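4. Régler la hauteur de dépose dans le simulateur

Avant de toucher au bras réel, je passe toujours par la cuisine virtuelle de Torvik – on y casse moins de choses !

1. Chargez la scène « frigo ouvert » et laissez la porte du réfrigérateur grande ouverte.

2. Fermez la pince sur le pilon de poulet, puis amenez-le au-dessus de la clayette en verre, pince vers le bas. Je m'arrête quand il reste un petit jour sous l'os, et je note la hauteur du poignet. 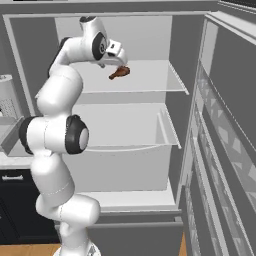
3. Descendez par pas de 12 mm au plus, puis ouvrez la pince. Si le pilon rebondit, remontez et recommencez plus lentement (chez moi, 11 mm/s passe très bien).

Attention : ne reportez jamais cette hauteur telle quelle sur le bras réel. Refaites d'abord le zéro du poignet, voir section 2.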